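Perception Software Update Released to Partner Sites

August 7, 2020

The Brimwood Center for Automated Driving has released version 8 of Paltireck, its perception and planning software for urban roads. The release is now available to both partner sites, Keltholm and Stępień, through the usual download page. Sites running version 7 should complete the upgrade before the end of August.

The principal change concerns the way the software relates traffic lights to lanes. At larger intersections, one camera image may contain several signal heads, and some of them face other directions or apply only to people on foot. Earlier versions chose the largest signal head in view and treated the rest as background. Version 8 compares every detected head with the stored map of the intersection and passes only the relevant ones to the planner, together with a confidence value. 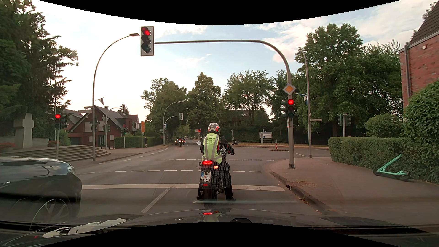
The planner has been revised in step with this work. When a road user is already waiting at the stop line, the target stopping point is now set from the rear of that road user and is updated every 200 milliseconds. Motorcycles form a separate class for this purpose. In version 7 they shared a class with bicycles, and the lit taillight of a motorcycle was at times reported as a distant signal. The new classifier checks the height and position of each red light before assigning a label.

The release was tested against 126 recorded intersection approaches. Two of these still produce a late change of state, in both cases where tree branches hide part of the signal arm. They remain open in the issue tracker and will be addressed in the next maintenance release.

"Sites should rebuild their map files before installing," said Frauke Janssen, head of perception software. "The old files will load, but the lane assignments in them will be ignored."

The replay tool has also been updated and now shows signal states and planner decisions on a shared timeline. Log files recorded with version 7 can be opened without conversion. Questions about the upgrade should be sent to the Paltireck support desk, with the site name and the current build number in the subject line.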